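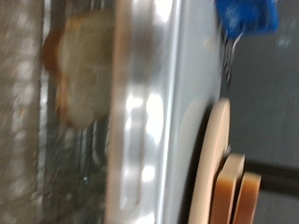 The ferry answers the wheel half a second late and then overshoots the dock, one tester wrote after the winter round, and the same complaint came up in enough reports that steering has been rebuilt for the next build.

Closeck is looking for 236 players to take part in a closed online test of Josent, a cooperative ferry and cargo game for two to four players. The test covers the harbor map, Vostholm, and the new steering model. It runs through February.

What is being tested

The winter round produced 2,291 completed crossings. Most of the reported faults fell under input delay, cargo shifting after a reconnect, and crew members seeing different water levels on the same boat. The February build, referred to in the test notes as Orbán, moves the water simulation to the host machine and sends corrections at a fixed rate. We need play data from ordinary home connections, including poor ones.

Story content, voice acting and the winter islands are not part of this test. Some menus are placeholders.

What participants do

Each participant plays five sessions of roughly 90 minutes. Sessions open at 6 p.m. Eastern, and crews are assigned by the matchmaker. You may ask to be placed with one friend who has also been accepted. After each session you fill in a short form on steering, connection and crew communication. The form has a free text box — please use it for faults you can reproduce, with the steps in order.
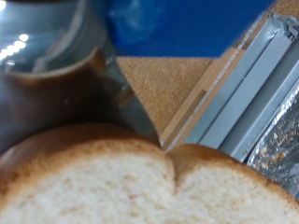
Session logs are uploaded when you close the game. They contain input timing, frame times, packet loss and your hardware profile. Voice chat is not recorded. Text chat is kept until the end of the test and then deleted.

Requirements

— Age 18 or over
— A Windows PC with 16 GB of memory and 30 GB of free disk space
— A controller or a keyboard and mouse; wheels are not supported in this build
— A working headset
— Able to write the session form in English

Experience with cooperative games is useful but not required. A share of the places is held for players who have never tested a game before. Players from the winter round may apply again, and will be asked to compare the two steering models.

Payment and terms

Participants who finish every session and every form receive a store credit and a full copy of the game at release. Partial participation earns the copy only. The build is confidential: no streaming, screenshots or discussion outside the test forum. Accounts are tied to one person and may not be shared.

How to apply

Complete the application form on the Closeck test page and attach the hardware report it generates. Applications without the report cannot be sorted into a test group. Replies go out in batches by email, with the download key and the forum login.

Comments

Anonymous
Is a wired connection required? I can only do Wi-Fi in my apartment.

Closeck test desk
Wi-Fi is fine. Mark it on the form so you land in the right group.

Anonymous
Did the winter round and the reconnect bug ate our cargo on almost every trip. Applied again. Will there be an option to turn off the wake effects?

Closeck test desk
Yes, under Video. It is off by default on the lowest preset.

Related

Josent: notes on the winter test
Vostholm harbor, map revision
Open position: network programmer
Known issues in the current build

Contact | Privacy | © Closeck | Back to top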